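Search this manual Go

Home Contents Camera Sound Interviews Editing Contact

Skoltunstead Film Memory Project
Manual for interviewers
Section 4. Preparing the interview and recording it

Text by Tariq Zaidi, corrected by Talha Jatoi. Revised Saturday, February 17, 2018.

Before you begin with this section, please read Section 3, where the parts of the kit are named. The kit has one Trekton camera, one Trudska recorder with two clip microphones, one Lefèvre lamp with its stand, and the bag of cables. If something is missing, write it on the card inside the lid and inform the office the same day.

4.1 Choosing the room

1. Ask the speaker which room is the most quiet. In many homes this is the bedroom or a back room, and not the kitchen.
2. Stand still in the room with the door closed and listen for one full minute. Refrigerators, clocks and heating pumps are much louder on the recording than they seem to you.
3. Ask permission before you switch off anything. If you have switched off a refrigerator, put your car keys on top of it, so that you cannot leave the house without remembering.
4. Place the speaker's chair at least one and a half metres away from the wall behind.
5. Place the camera 2 metres from the chair, at the height of the speaker's eyes when seated.

Note. Do not choose a chair that turns or rocks. The speaker will move it without knowing, and the sharpness will be lost.

CAUTION. The lamp stand must have its sand bag on the lowest leg before the lamp is lifted. Keep the lamp cable along the wall and fix it with tape at each doorway.

4.2 Light and colour

1. Close the curtains halfway if the sun comes directly in.
2. Put the lamp on the same side as the window, a little higher than the speaker's head, with the white diffuser on.
3. Switch off the ceiling light.
4. Hold the grey card in front of the speaker's face and press WB SET until the number stops blinking.
5. Turn the exposure wheel until the stripes disappear from the forehead, and then one click more.

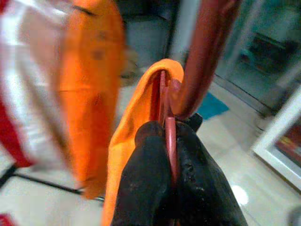 The exposure should be judged on the face first, and after this on the clothes. Many beginners do the opposite, and the face becomes too dark to see any expression. Strong colours need a second look in the monitor, above all red and orange. With a bright orange fabric like the one in the picture, you will find a pale rim where the fold catches the light and a much deeper orange on the inner side, and the camera has to keep both of them. If the pale rim becomes one flat patch without any texture, close the exposure by one click and look again at the face. Do not correct it by changing the white balance, as the skin will turn blue and this is very laborious to repair in the editing.

6. When you are satisfied, lock the wheel with the small switch under it.
7. Record ten seconds and play them back on the monitor before you continue.

Note. If clouds are passing, the light from the window will change every few minutes. In this case close the curtains completely and work only with the lamp. The picture will be less beautiful but the pieces can be joined later.

4.3 What the speaker will wear

It is polite to discuss this by telephone some days before, and never for the first time at the door. Explain that the person can wear what he or she likes and that your advice concerns only the camera. Please advise as follows.

— Plain cloth is easier than narrow stripes or small checks, which tremble on the screen.
— A collar or a front with buttons gives a good place for the clip microphone.
— Silk and stiff nylon make noise against the microphone.
— Long necklaces should be taken off, or turned to the back during the recording.

Some speakers wish to show clothes from the period they speak about, for example a uniform or the shirt of a club or a former employer. We welcome this. Let them wear it if they want to, but if it is only for showing, film it separately when the interview is finished. Hang it away from the wall, put the camera on the tripod, and film first the whole garment and then the collar, any badge and the label inside.
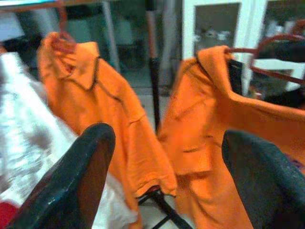 Each of these takes must last at least fifteen seconds without moving the camera. Ask the speaker to tell you the story of the garment while you are filming, and let the recorder run for this. Often the best sentences come in this moment, when the person thinks that the interview is over. You must however say clearly that the recorder is still on.

Write on the object sheet who owned the garment, the years when it was worn and whether the family keeps it or wishes to give it. Do not take anything with you on the same day, also if the family insists. Gifts are handled by the office in a separate visit.

4.4 Sound

1. Clip the first microphone one hand below the chin, on the outside of the clothing.
2. Lead the cable under the jacket or behind the chair and leave a small loop near the clip.
3. Clip the second microphone on yourself. Your questions are also part of the record.
4. Ask the speaker to describe the breakfast of that morning. While he or she is talking, set the level so that the loudest words reach the second last mark.
5. Press REC on the recorder and afterwards on the camera, in this order.
6. Say the date, the place and both names, and clap once in front of the camera.

CAUTION. The recorder does not stop the camera. One card in the camera holds 83 minutes. Change it at a natural pause after one hour, and repeat step 6 with the new card.

Note. In September we changed to the new numbering. All interviews now begin from number 2000, and the older numbers must not be used again even if they are free in the list.

4.5 After the recording

1. Let everything run for one minute in silence with all persons still in the room. The editor needs this.
2. Stop the camera, then the recorder.
3. Lock both cards with their small sliders and put them in the red case.
4. Go through the consent form together, slowly, and let the speaker keep a copy.
5. Turn on again whatever you have switched off.

If the speaker becomes tired or upset during the interview, stop. You can always agree on a second visit — the kit can be booked again without a new form when the number is the same.

Continue to Section 5. Copying the cards

Skoltunstead Film Memory Project | Contact the office | Copyright 2018 | Back to top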